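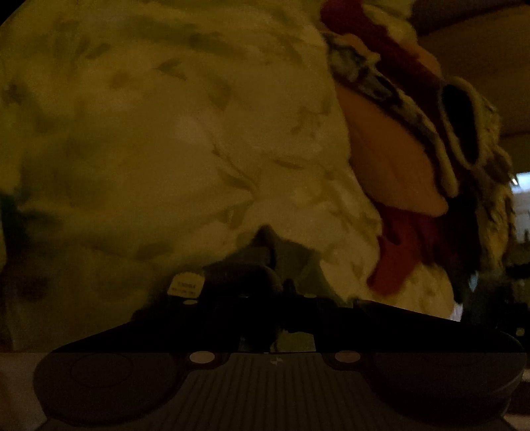 **Bedding and soft items: what changes from 7th May**

Spring changeover of the guest bedding at Curthorpe starts this week, and the notes below replace the sheet that has been taped inside the linen closet door. The old sheet dealt with flat linens only. Most of the queries received over the winter concerned comforters, throws and soft toys, so those are covered first.

**Printed comforters**

Light-ground printed comforters, including cream with a green leaf print, are washed separately from solid colors. Cold water, gentle cycle, half the normal dose of detergent. No fabric softener; it coats the fill and reduces loft. Close all ties and buttons before loading. One comforter per load in the small machines, two in the large one at the end of the row.

Dry on low heat in 3 cycles, taking the comforter out between cycles and shaking it from opposite corners. Fill that has moved to one end should be worked back by hand while the cover is still slightly damp. Once it has dried in a lump it is much harder to shift, and the usual result is a second wash.

Check the seams before folding. A gap shorter than a finger joint can be closed with a ladder stitch in the workroom. Anything longer goes in the repair bin with a safety pin at each end of the opening.

**Soft toys**

Several beds now have a plush toy as part of the set. These stay with the bed they belong to and are not to be pooled in a common basket, which is how 2 sets were separated last August.

Before cleaning, sort toys by construction:

- Plain plush, no attachments: machine wash in a mesh bag, cold, air dry.
- Plush with mixed fabrics, such as a bird with a red comb, a patterned band and a shaggy body: surface clean only. Red fabric is tested first with a damp white cloth on an area that does not show. If any color transfers, stop and tag it.
- Plush with goggles, loops or other fitted accessories: surface clean only, and do not remove the accessory unless it is already loose. Wipe the rims with a barely damp cloth and dry them at once.

Tufted or shaggy sections are brushed with the soft brush, in the direction of the pile. The stiff brush is for doormats and should go back on its hook by the mop sink.

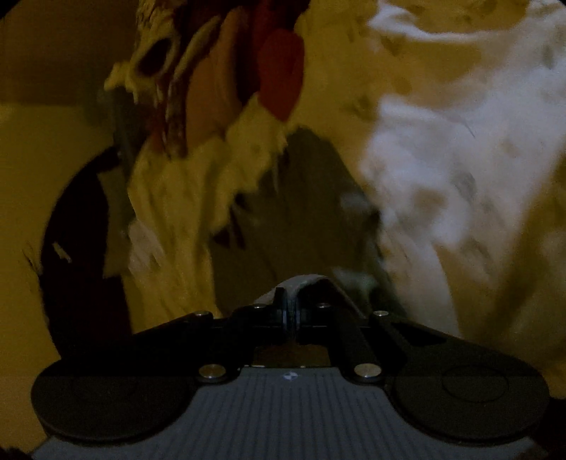 Fabric that comes off a bed in a heap should be opened out before it goes anywhere near a hamper. Small items travel inside folds. In the last stocktake Ekene Chukwu recovered 17 pillowcases from comforters that had been stored as clean, along with one sock and a remote control for a television we no longer have.

The stripping order is therefore fixed:

1. Toys and cushions off, placed on the chair.
2. Pillows off, cases removed and turned inside out.
3. Comforter lifted from the foot end, shaken once over the bed, folded in half lengthwise.
4. Flat sheet, then fitted sheet, then protector.

Do not gather everything in the fitted sheet and tie the corners. It is quicker on the day, but the sorting table loses the time again - and stains are missed inside the bundle.

**Lighting during inspection**

Stain checks are to be done in the linen room with the overhead light on. Warm bedside lamps give cream fabric a yellow cast, and under them it is difficult to tell aging from soiling. Three comforters were sent for treatment in the winter that turned out clean under the white tube. If a mark is found, circle it with a line of basting thread in a contrasting color. Do not use chalk or pen.

**Storage**

Winter-weight comforters go into the breathable Tijani bags, folded in thirds and then rolled from the short end. Vacuum bags are no longer used for anything with fill. Each bag takes one comforter and its label: room, size, date of wash, initials. The new shelving from Stestine holds 80 bags when loaded two deep, and the heavier sizes belong on the bottom two rows.

Toys are stored in the off-season with their own set, in a cotton drawstring bag laid on top of the roll. Nothing is to be placed on top of them, as beaks and stuffed noses crease under weight.

**Supplies**

Lamisico has confirmed the next delivery of mesh bags and color-safe detergent. Until it arrives, please share the bags on the second shelf and return them dry. Repair bin questions to Efe Bako, labels and shelving to Ekene Chukwu. Spare basting thread is in the left-hand drawer of the sorting table.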